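The Washing-Up at Tivomon

My grandmother had a rule that you never trusted a helper until you had seen them do the dishes, and she applied it to sons-in-law, exchange students and one parish priest. I thought of her often the year I went to work at Tivomon, where the helpers were white and bolted to the tables and had been promised to the world as the end of housework.

I was not an engineer. I had spent most of my working life as a school lab assistant, rinsing other people's beakers, and Wajid Lodhi hired me in April for precisely that. He wanted somebody who knew how glassware ought to be treated. "I've got a floor full of people who can tell me what the arm is doing," he said at my interview, pushing a plate of shortbread across to me. "I'd like one who can tell me if it's doing it like a person with any sense."

So I sat on a stool and watched, and when I wasn't watching I set things out again. I got rather good at setting things out. The first job, the one Edet Kitchens had asked for and were paying a little towards, was loading a dish rack with wine glasses, but wine glasses are dear and Wajid was careful with money, so we started on test tubes. A tube goes in a hole. A child of four can manage it, and then will do it again all afternoon if you let them, humming.

We called our arm Zadton, after the town Wajid's wife came from, a place of 984 people and a very good bakery. Zadton did not hum. It came down over the table slowly, opened its fingers, and then thought about things for so long that I would find I'd been holding my breath. Sometimes the tube went in the rack. Sometimes it went in beside the rack, with great confidence, and I would get up and fetch the dustpan.

I kept a notebook, because I was asked to, and because I have always liked a notebook. The others kept figures on their screens, but mine had remarks in it. "Sulky before lunch." "Much better with the lamp on that side." "Pinches too high, like my brother with a teacup." Wajid read it every evening with his coat on, and now and then he laughed out loud, and once he took a page of it away and didn't give it back for a week.

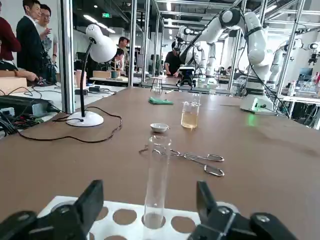
Zadton's side of the table, with one tube standing in the rack and the tongs and the little white dish behind it.

By winter we had broken 400 tubes, and I knew this because I had ordered them. The man at the supply house had begun to ask after my health. Edet Kitchens sent a woman to see us, a pleasant person in beautiful boots, and she asked me over a cup of tea whether I would have one of these at home.

I said it depended what for. I told her Zadton could stand a tube up nicely if the rack was where it expected the rack to be, and that if you nudged the rack a bit to the left, as any family would before breakfast was over, it might do well or it might not. I told her it had never once wiped a bench. I said my own kitchen had a cat in it, and a drawer that sticks, and a saucepan lid that belongs to no saucepan, and I couldn't picture how you would begin to explain the lid.

"So it isn't ready," she said.

"It isn't ready for me," I said, "but I've got two good hands and I like the radio on while I'm doing it."

She wrote that down, which worried me all the way home on the bus, and I lay awake thinking I had lost everybody their jobs. But she'd had a mother in a flat in Palel, it came out later, whose hands had gone so stiff that she ate off one plate and drank from one cup, and washed those badly, and would not let a stranger in to help. The money carried on. It carried on for another 15 months.

On my last Friday there I stayed behind to pack up my mug and my cardigan. Wajid had the arm still running, and he was leaning on the bench with his chin on his fist, the way my grandmother used to lean at her sink when one of the boys had the tea towel. The fingers came down, and waited, and took hold of a tube lower than I had ever seen them do it, right where I would have held it myself.

"That's yours," he said. "That's page nine."

I put my bag back down and pulled the stool over, and we watched it do the whole rack. It took until nearly seven, and I missed two buses.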